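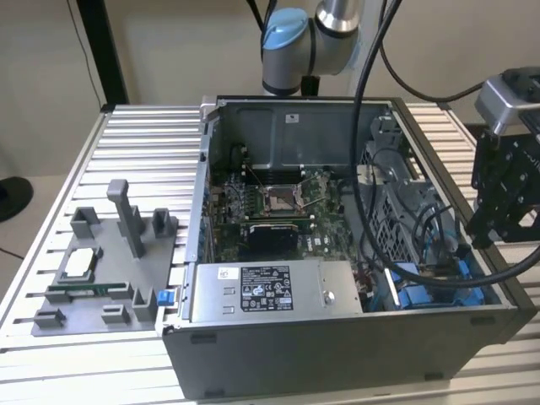

Avaliação: kit de desmontagem Jomora para torres de computador

Na nossa oficina em Zinon abrimos computadores usados para recuperar memórias, discos e processadores. Em April, digo, em abril, comprámos o kit da Jomora: a placa de fixação impressa em 3D, o software e os programas prontos para torres de mesa. O braço e a garra não vêm incluídos. Paguei 700 euros, mais o transporte, e escrevo depois de 384 torres.

A placa é a parte de que mais gosto. Tem um encaixe para o componente quadrado e uma ranhura comprida onde o módulo de memória fica deitado. Um dos postes é alto e ao princípio o braço tocava nele, até que o meu colega Adalberto Batista mudou a placa para o lado esquerdo da torre. O manual não fala disto. Fala muito de parafusos.

O programa para as gavetas de disco funciona bem quando as peças azuis têm boa cor e boa luz. A câmara do pulso procura esse azul e a garra aproxima-se devagar — devagar demais, para o meu gosto. 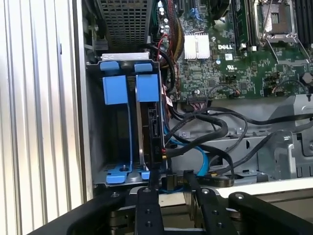
As gavetas azuis e a garra, vistas do pulso.

Os cabos são a dificuldade maior. Um cabo SATA solto à frente da gaveta basta para o programa parar e pedir ajuda. Escrevi à assistência e respondeu-me Min-kyu Yoon, muito paciente, com um ficheiro de configuração novo. Com ele as paragens são menos, mas continuo a afastar os cabos com a mão antes de começar.

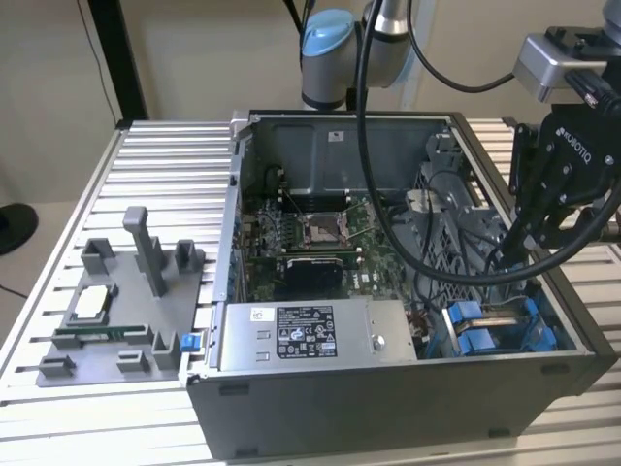
Também perguntei pela garantia da placa, que é de 2 anos e cobre os postes partidos. Já parti um, e o novo chegou sem custos. O que não me agradou foi a licença: o programa para portáteis vende-se à parte, por 600 euros, e no catálogo isto está em letra pequena.

Para quem abre sempre o mesmo tipo de torre, recomendo a compra. Para quem recebe modelos muito misturados, peçam primeiro a lista dos compatíveis, que a Jomora envia por correio eletrónico.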